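Rilska Tip Rack, white, with clear hinged lid

Plotura Lab Supply > Bench basics > Racks and boxes

A box with holes in it. We have sold a great many things over the years that needed a training day and a laminated card, and it is a relief to write about one that doesn't. The Rilska is a white plastic rack with a grid of round holes across the top. You put pipette tips in the holes, points down. Later you take them out again.

That said, people buy the wrong rack all the time, and then they write to us in a tone. So please read the next bit.

What you get

The rack body, the perforated top grid and a see-through lid on a hinge. The grid is fixed in place, so it will not come up with the last tip and scatter the rest of the row over your shoes. The lid closes with a click you can hear across a small room. It also lifts off the hinge if you pull it firmly, and most labs seem to do this within a week, after which the lid lives somewhere else and is used for holding paper clips.

Tips are not included. We say so in the cart, on the packing slip and in the confirmation email, and we are saying so now. If you want tips, the Mandier light blue ones are the set we recommend with this rack, and they are sold on their own page.

On the bench
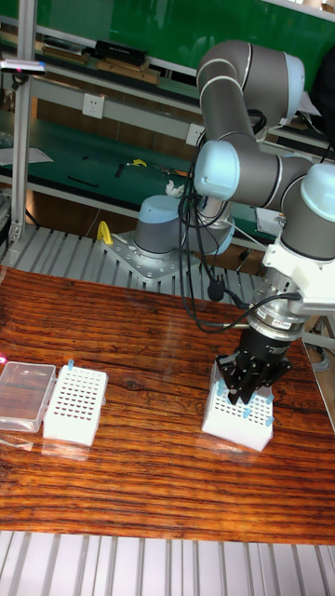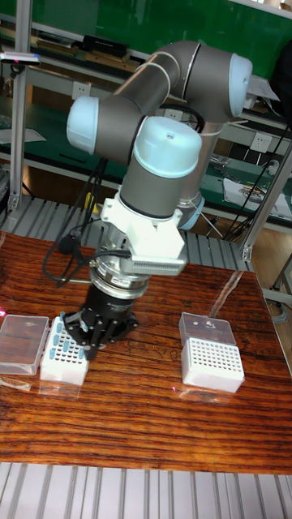
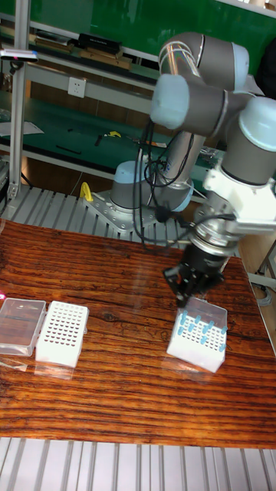 White plastic racks on a wooden tabletop.

Which size do I need?

There are 2 versions, and they look close to identical in a drawer. The small-hole version takes the slim tips. The wide-hole version takes the bigger ones. If your tips drop straight through and rattle around in the bottom, you have the wide one and wanted the other. If they stand up proud of the grid and lean on each other like commuters, it is the reverse. Measure the collar of the tip before you order. The opening of the tip tells you nothing useful here, though we admire the customers who have sent us very exact drawings of it.

We stock the small-hole version under item number 1456. The wide-hole version has the same number with a W on the end, a system we inherited and have not had the heart to change.

Loading it

Take the lid off or fold it right back. Start at the far corner and work toward yourself, so your sleeve isn't dragging over tips you have already placed. Push each one down until the collar sits flat on the grid. You can fill the whole thing or only the holes you need for the job, and a half-full rack is no less stable than a full one. Keep a second rack next to it if you like to work from full to empty. Plenty of people do, and we are happy to sell them the second rack.

Cleaning

Warm water and ordinary lab detergent, then leave it upside down on a towel. The body and grid can go in the autoclave. The clear lid should stay out of it. A lid that has been through comes out shaped like a potato chip, and our returns desk already has a fine collection.

Avoid acetone on any part of it. Writing on the white body with a permanent marker works very well, in the sense that it is permanent. Use tape if the rack gets shared.

How it compares

The Rothe rack is heavier and has a lid that screws down. It is a good rack and costs more. If your tips travel between buildings, buy that one. If they travel between the shelf and the bench, the Rilska is plenty.

Ordering

Sold singly or in cartons of 50. Carton orders ship flat-packed with the lids in a separate bag, so count the bags before you throw out the box. Our warehouse holds over 2000 most of the year, with a dip in July when every teaching lab in the country remembers that fall is coming.

Returns are fine if the rack is unused. We can tell. Racks with marker on them, lids that resemble snack food, and anything that arrives wet go back to the sender at the sender's cost.

Page updated 2021-01-24

Also on this shelf: Mandier tips, light blue / Rothe screw-lid rack / Rilska spare lids (clear, sold in pairs)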